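Course: Looking at Contemporary Painting
Handout for unit 2: How to write about an exhibition
Prepared by Demyd Symonenko

Please read this text before Thursday. It replaces the old handout, where the part about wall labels was too long.

1. Three kinds of text

In the Savchuk gallery you will meet three kinds of writing. The wall label gives title, year, materials and size. The statement is written by the artist, or in the name of the artist. The review is written by a visitor who has no duty to the gallery. Students often mix the second and the third. If your review says that the works "invite us on a journey", you have probably copied the statement without noticing it.

2. First visit

Go through all the rooms once without a notebook. On the second round, choose one painting and stay with it for 13 minutes. Write down what is on the canvas first: where the paint is thick, which color was put on last, what happens in the corners. Your feelings come later, on a separate page.

In the show by Eston there are 52 small panels in one row. You do not need to describe every panel. Find the place where the row changes its rhythm and begin from there.

3. Depth and flat surface

Many abstract painters keep one rule from landscape, even when the landscape is gone: the lower part of the picture feels near and the upper part feels far. Look how the Brollodel series uses this. The wide gray band at the bottom becomes thin when it goes up, and the eye reads it as distance, although it is only a shape. Try to cover the lower half with your hand and see if the distance stays.

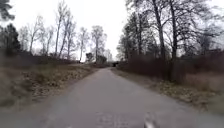
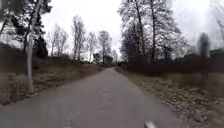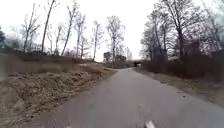 Asphalt path narrowing with distance, three views.

4. Words to use with care

"Powerful", "unique" and "interesting" say very little about a painting. I will underline them. "Abstract" is also a difficult word, so please explain in which sense you use it. A painting may have a recognizable subject and still be built in an abstract way. The text by Paltham in your reader discusses this on its first pages.

5. The written task

The review should have no more than 3,000 characters, with spaces. Give the name of the exhibition in the first paragraph. Discuss at least two works and compare them on one point only, for example edge, scale or color temperature. Quote the statement once if you want to argue with it.

Bring a printed copy to class. We will read in pairs, and your partner will mark every sentence that could be said about any other show.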